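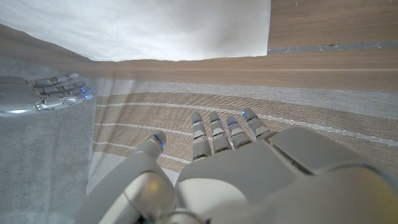
Jalletent puts two-handed robot on its fabric tables

Home | News | Business | Region | Contact

Last updated: Jun 11, 2018

Tent and awning maker Jalletent has begun using a robot with two jointed hands to handle fabric in its finishing room, a job that until March was done entirely by hand.

The machine, called Jirell, was supplied by the engineering firm Fistemia. It takes a piece of cloth, spreads it out and turns it for the next step. Striped material is part of the daily work, and the robot has to line up the stripes before the piece goes on to the sewing machines. Small blue lights glow near its fingertips.

Jalletent employs 119 people, 16 of them in finishing. The company says no jobs have been cut. Two workers per shift have moved from the spreading tables to inspection and repairs, and all 16 took a training course that ran for 15 days.

"My shoulders are better and my eyes are tired," said Geert Bakker, who spread cloth by hand for most of his time at the company and now checks seams. "You used to talk to the person across the table. Now I sit by the window with a lamp. I asked for a second chair and they brought one."

Production manager Jasper Meijer said the room handles 600 pieces on a normal day, the same number as before. The robot is slower than an experienced pair of workers on plain cloth, he said, but it keeps the same pace through the late shift. Heavy coated fabric is still done by hand.

Pay for the finishing workers stays the same through the end of the year. After that, inspection will be graded as a separate job, and the staff council wants the new grade set no lower than the old one. Talks on that point have started. Workers have also asked for a say in who is called over when the robot stops, a task that now falls to whoever is nearest.

A second robot is planned for the company's smaller workshop at Maes. Meijer said the order has not been signed and that staff there will visit the finishing room first.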